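Anano Two-Arm Tabletop Workcell
Planning and Budgeting Guide

Product line: Anano
Supplier: Grarkell Automation
Guide updated: October 19, 2023

The Anano workcell is a two-arm station for labs, teaching departments and product teams that want to test handling of ordinary household items. It ships as a kit. You supply the room, the power, the network and the objects you want handled.

Read this guide before you ask for a quote. Most of the delays we see come from the site, and most of the extra cost comes from items left off the first order.

What the base kit covers

Two arms with mounting plates, two parallel grippers, controllers, emergency stop, cable set and the bench mat. The bench itself is optional. Customers who already have a rigid table can use it if it passes the load check in the site form.

Gripper fingers are a wear part and are priced separately. The standard pair suits thin edges such as plate rims. Order at least one spare set per arm with the kit, as fingers shipped later carry their own freight charge. 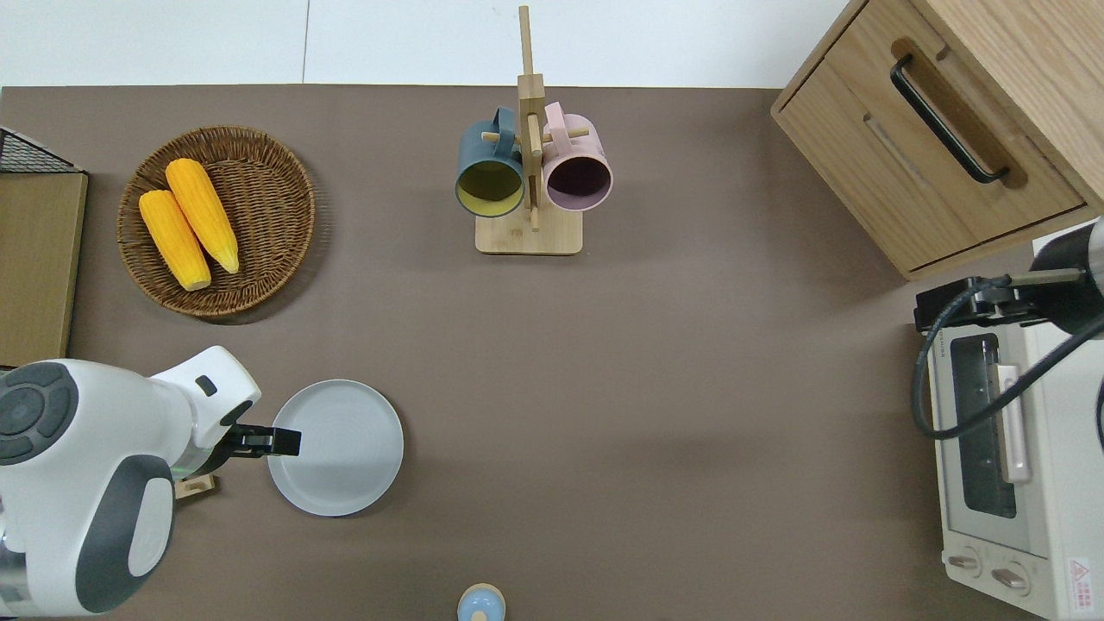 Site requirements

Floor: level, with no carpet under the bench legs.
Power: two dedicated outlets for the controllers. Props that draw current need their own circuit.
Clearance: 8 feet of open floor on the operator side.
Network: one wired drop at the bench. Wireless is not supported for the controllers.
Lighting: even overhead light. Windows behind the bench should have blinds.

Lead time is 6 weeks from a signed order when the site form is complete. Orders that need the optional bench are scheduled together with it, and we do not split shipments. If you need the station running before the end of a budget year in March, send the form before the holidays.

Budget lines people forget

Props and furniture are a real cost. Plan on buying duplicates of everything the grippers will touch, from the same store and in the same colors, so that a broken plate does not change your setup partway through a project. Put the duplicates on the first purchase order. 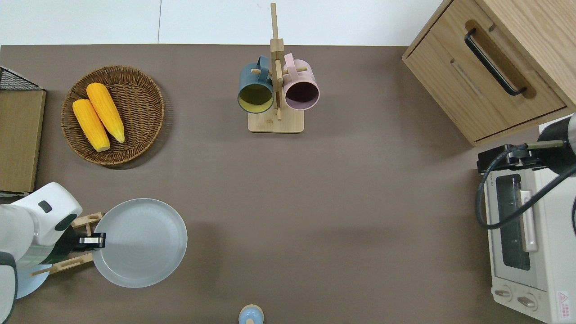
Calibration is the next one. The first visit is included in the kit price. Later visits are billed by the day plus travel, and moving the bench to another room always calls for a new visit. Budget for one a year even if you expect to stay put.

The finger exchange kit is $179 per arm. Freight within the lower 48 states is quoted by zip code. Service contracts are optional in the first year.

Bench layout

Leave the reach of both arms in mind when you choose a bench depth. Customers tend to measure for the arm bases and forget what has to stand around them.

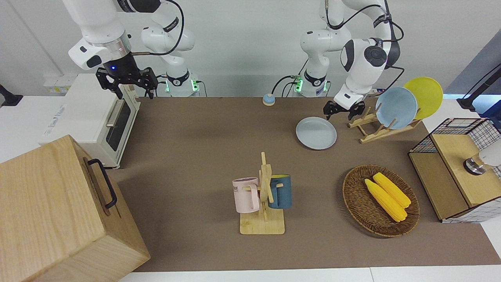

Bench size drives the rest of the order, including the mat, the cable lengths and the crate. We recommend fixing the layout on paper before choosing between the standard and wide versions. Larger items use up the edges quickly: with a toaster oven in one back corner and a mesh-sided storage unit at the other end, the mug tree, the basket and the dish rack all have to share the mat between them. If your list looks like that, order the wide version. The crate for the wide version weighs over 1000 pounds, so confirm your loading dock and elevator limits first.

Ceris software

One Ceris seat is included for each station. Additional seats are sold yearly and can be moved between computers.

Requesting a quote

Send the completed site form and your object list to Iñaki Paredes in the Grarkell planning office. Customers replacing an older Esteban station should include its serial number, as some Esteban mounting plates can be reused.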